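4.2 Shelf position and the second purchase

The previous section described what customers buy when they enter the shop with a clear intention. In this part we look at the second purchase, by which we mean any drink that was not on the customer's list but was paid for at the same visit. Small groceries in Cander and Plovau earn a large part of their summer income from such purchases, and the owners we interviewed in March knew this very well, although they explained it in different ways.

The data come from 833 till receipts and from short talks at the door. Each shop wrote down its shelf order on paper once a week. When the order changed between two of these notes, we left out the receipts from the days between, so the sample became smaller than we had planned. Sunday receipts were treated separately. On this day families shop together, and it is difficult to say whose wish a drink was.

Soft drinks in both towns are mainly sold in plastic bottles, and many customers recognize a drink by its color before they read the label. Several of them called their usual drink only "the green one" or "the red one" during the talks. We kept these words in our notes and matched them to the product later, with the help of the receipt.
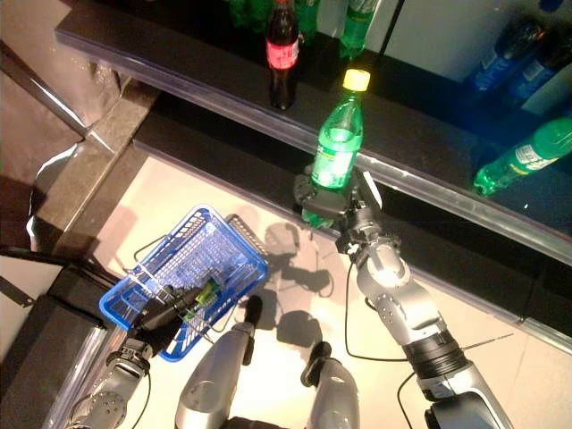 Does a drink sell better when it stands at eye level?
Mostly at the first visit of a new customer; regular customers bought the same drink wherever it stood, and only asked when they could not find it.

The difference between the two groups was larger than we expected. Among regular customers, a move from the middle shelf to the lowest shelf had almost no effect on the sales of cola. It had a clear effect on Rultero, a local lemon drink which few people came to buy on purpose. At the Gökçe grocery in Plovau the owner returned it to the middle shelf after 21 days, against our plan, and we report the numbers of this shop only up to that point.

Price played a smaller role. A discount of 30 percent on the lowest shelf did not bring the sales of the lemon drink back to their earlier level. Two owners told us that a price card near the floor is simply not read, especially by older people. We did not test larger cards, and this question remains open.
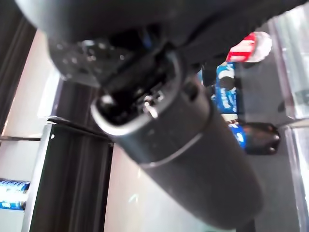
Figure 3. Close view of a dark cylinder with a thin lighter ring.

We must also mention the effect of temperature. In the cooler, the order of the bottles is less stable than on an open shelf, as each customer moves some bottles to reach a cold one at the back. Yavuz Dursun, who collected the shelf notes in Cander, suggested counting the cooler as one single position – a solution which we accepted for all shops. It makes the comparison rougher, but it avoids giving an exact place to bottles that had none.

Finally, the door talks have a known weakness. People who answered were usually not in a hurry, and customers without hurry may look at more shelves. For this reason the receipts are our main source in the following section, and the talks are used only where a receipt could be matched to the same person. The three shops without printed receipts are discussed in Section 4.3, together with the problem of handwritten totals.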